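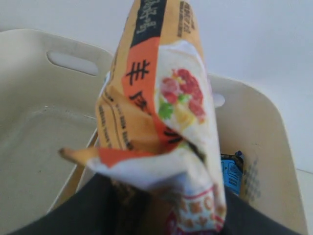 Capítulo 4
La pinza y el objeto blando

Hay un momento, en todo proyecto de taller, en que el brazo ya se mueve, los cables están recogidos con bridas y alguien propone invitar a la familia a verlo. Conviene resistirse. Hasta aquí el robot solo ha cogido cubos impresos en 3D, y un cubo impreso en 3D es el objeto más servicial del universo: tiene caras paralelas, pesa siempre lo mismo y no cambia de opinión cuando lo aprietan.

Una bolsa de aperitivo arrugada tiene otro carácter. La pinza la sujeta por el extremo inferior, y donde los dedos aprietan el plástico se hunde en pliegues; más arriba, una esquina del envoltorio asoma en punta por un lado. Ningún catálogo de geometrías describe esa forma, y la próxima vez que la bolsa caiga en la caja de plástico tendrá otra. Los caracteres chinos impresos, que a un sistema de visión le vendrían muy bien para reconocer el producto, desaparecen en parte en cuanto un doblez pasa por encima.

El montaje de referencia de este libro, que llamaremos Zunard, se construyó en el taller compartido Dildale sobre una mesa que cojeaba (el problema de la mesa se trata en el apéndice, con la gravedad que merece). La cámara va en la muñeca. Es una decisión barata y cómoda de calibrar, con un inconveniente que se descubre pronto: los dedos de la pinza ocupan la parte baja de la vista y salen borrosos, de modo que el robot conoce con bastante detalle todo salvo el punto exacto donde está agarrando.

4.1 Qué significa «agarrar»

En los capítulos anteriores dábamos por bueno un agarre cuando los dedos dejaban de cerrarse. Con objetos blandos ese criterio falla por los dos lados: el motor puede detenerse con la bolsa mal cogida, o seguir cerrando alegremente mientras aplasta el contenido. En la primera versión de Zunard hicimos 184 intentos con el criterio antiguo. El registro se conserva en el taller y su lectura no se recomienda a principiantes.

Usaremos desde ahora dos señales: la corriente del motor, limitada por software, y una comprobación visual tras levantar el objeto unos centímetros. Ninguna de las dos es fiable por separado – juntas tampoco del todo, pero discuten entre ellas y eso ya es información.

Antes de continuar, el lector necesitará:

El brazo montado según el capítulo 2, con la muñeca sin holgura.
Una caja de plástico de paredes lisas.
Varios envoltorios de distinto tamaño, llenos. Los vacíos se reservan para el capítulo siguiente.
Paciencia para unas 100 repeticiones.

Empezaremos por la fuerza de cierre.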